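Aug 11, 2019

Gripper budget, Tiltside cell. Went through the Skustel quote again. 1,589 per gripper, fingers included, mounting plate extra. Utov is cheaper but the lead time is 12 weeks and we would have to make our own fingers. Still waiting on Bhat.

Before we commit I want the jaw opening checked in the simulator against the widest part on the list. Model is loaded and the fingers open and close on command. No parts in yet.
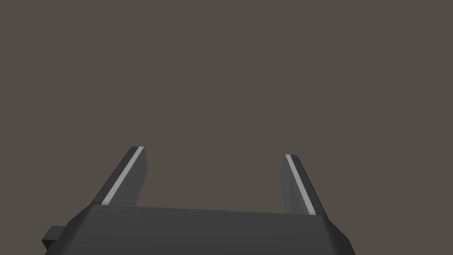
Gripper model in sim, jaws open, nothing held.

Need to add the side block to the clearance check. It sits low on the left and I had left it out of the envelope drawing.

Spare finger pads are 39 a set. Put down 10 sets, can trim later. Second gripper goes on the November request, along with the cable and the plate if the first one fits.

To do: ask Skustel if the plate price holds for two. Chase Bhat. Load the wide part and rerun.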